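**Sorting small stuff before a move - bed or floor?**

**fpaiva** - Feb 19, 2018

We leave the flat in October and I want the small things sorted well before then. I've been tipping each drawer out on the bed and making piles: keep, give away, bin.

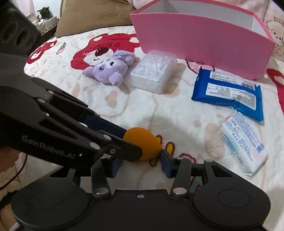
The trouble is the odds and ends. An orange egg-shaped sponge has no business next to a soft toy, but both came out of the same drawer. I have 8 boxes from Stollwood and would like to stop there.

**b_rostami**

Use the floor. On a bed you have to finish by night or move the lot, and small things roll into the folds of the blanket.

**fpaiva**

Having to finish by night is why I like it.

**Ginette B**

I'm with Fernanda. My back won't do floors. Put a sheet over the blanket though, cream shows every mark.

Bin the sponge if it's been used. They don't keep.

**b_rostami**

A wash with soap is fine. No need to bin everything.

**Ginette B**

We'll disagree on that one.

**tang_fy**

Sort by room you're moving to, never by drawer. Soft toys go in last, they fill the gaps round the breakables.

**fpaiva**

Good idea about the toys. Will try a sheet on the next drawer.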